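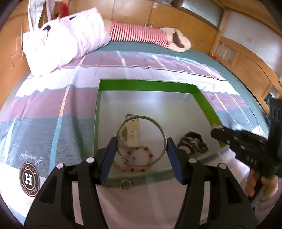

Jul 18, 2024

So the budget for the second half of the year is done, or as done as it's going to get, and I promised a few of you in the comments that I'd write up how I decided what to buy. Grab a coffee, this one wanders.

Quick recap for anyone new. I run a very small data outfit. We collect demonstrations of ordinary household jobs with hand-held grippers, in ordinary homes, and the jobs this season are the fiddly ones: jewelry, hair clips, buttons, paper tags, anything small that lives in a box on somebody's bed or dresser. I love this work! I also have to pay for it, and small things are where cheap hardware starts to show.

My first plan for the year was terrible. I had one line that said "grippers" and one line that said "misc," and by spring misc had eaten the whole thing. Finger pads, mostly. I'd budgeted for pads as if they came with the gripper and lasted forever (they do come with the gripper, they do not last forever). A pad that's fine for folding a towel can be hopeless on a thin metal ring once the surface has gone a bit shiny, and you find that out in the middle of a session at someone's house.

So this time I started with the boring stuff. Pads got their own line. Screws got their own line too, tiny as it is, and so did batteries, memory cards and the drive back and forth. Only after that did I let myself look at new hardware.

The choice came down to two suppliers. Kaven sells a pair as a set, everything matched, with a case I wanted much more than I should have. Istanel sells them one at a time and lets you order every part separately, right down to the jaws. The Kaven pair was $2,150 before shipping. Istanel came out a little higher for two, and I nearly stopped reading there.

Then I called Huguette Masson, who was doing this at Haltside before I'd ever picked up a gripper, and she asked me what a replacement jaw cost from each. I didn't know. I had a spreadsheet with colored tabs and I didn't know! Kaven doesn't sell the jaw. You send the whole unit back, and the wait they quoted me was 60 days. With a pair that has to work together, one hand in the mail means both hands are sitting on a shelf.

We went with Istanel. Two grippers now, a spare set of jaws, and 3 packs of pads, which I hope gets us to November. I'm tracking pad changes by task this time, so next year's number will come from something better than my gut.

Things I cut: the nicer tripod, a second laptop, and the Tsoukalas calibration bench, which is lovely and much too big for a room that also has my desk in it. I left the bench on the wish list -- if the fall contract renews I'll look at it again, maybe used.

One thing I'd do differently is props. I keep forgetting props are equipment. Beads, rings, shallow boxes, little fabric bits, they all cost next to nothing each and then you need lots of them, and they wander off. I gave them a small line of their own and I already suspect it's too small.

If you've bought pads in bulk and found somebody who'll do a decent price on mixed hardness, please leave a comment. I'm placing the next order at the end of the month and I'd love to hear it before then.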